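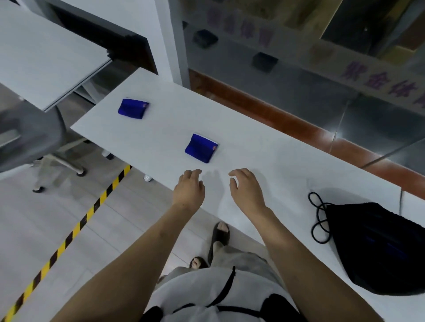

Two blue pouches on the white table.

The call came at lunch. Boiler room, Flostilberg House, water on the floor. Hendrik Molefe grabbed his coat, left the soup.

Third leak since December. Same valve, same corner. The tenant from Mumel stood in the doorway with a mop – no use at all.

"How long?"

"Hour. Maybe two."

He'd quoted them 700 for a new valve. Too much, they said. Now the carpet upstairs, teh ceiling, the lift. Call it 3,000.

He knelt. Turned the wrench. Nothing. Turned agian.

His phone buzzed – Wekeck, another leak.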